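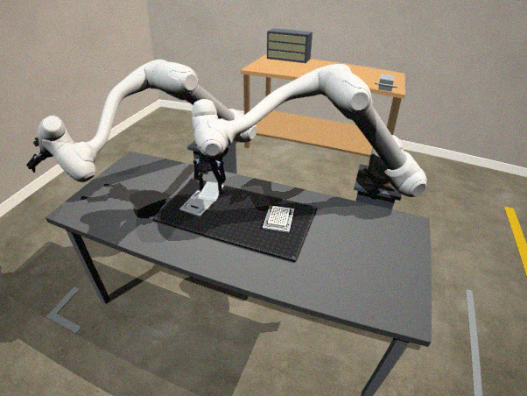 Fivico two-arm bench cell

I run the sample prep room at Grollstead, and when Widutov asked if I'd write the words for their Fivico page I said yes, as long as I could write them the way I talk. So this is me, a bench person, telling you what it's like to have one at work.

The short version is that the Fivico is two arms, a big table and a mat, plus the software that lets you try a job out on screen first (I'll come back to that, it's my favourite bit). The arms are mounted along the back, so the front of the table stays clear and you can walk up to it from your side. Each arm has its own gripper. We put the mat in the middle and keep all the small kit on it, and after a week you stop thinking about where things go.

Before April there were four of us taking turns at the fiddly stuff, picking up little holders and plates and putting them down again all morning. My wrists hated it! Now two of us look after the cell between us and the other two have moved over to checking results, a job we were always behind on. Same people, same hours, and a lot less swapping shifts because somebody's hand is sore.

It did change my day more than I expected. I plan a lot more than I used to. I lay out the job on the screen, watch the arms go through it, shift the mat a bit, watch again. I was nervous about that part (I'd never touched anything like it) but I was setting up simple jobs on my own by the second week.
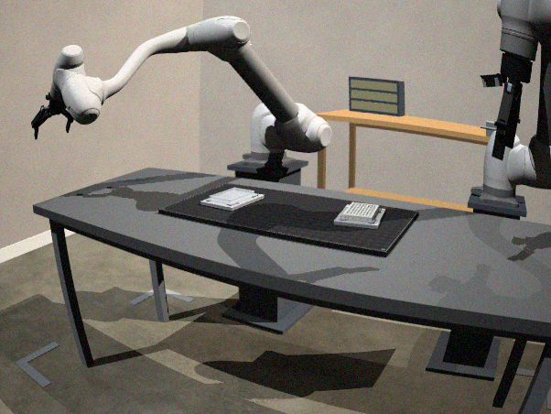 Fivico layout preview, with two small devices on the mat.

Things I'd want to know if I were buying:

The side table behind the arms is handy for drawers and odds and ends, but decide what lives there early on, as you won't want to be reaching past the arms later.

Mark your floor. We argued about where people should stand until the lines went down.

If you already use Pinto for your job lists, ask Widutov for the link-up. We went without for a month and typed everything twice, which was daft.

Order code: 3542
Training: 40 hours, split however suits your rota
Page updated Wednesday, October 27, 2021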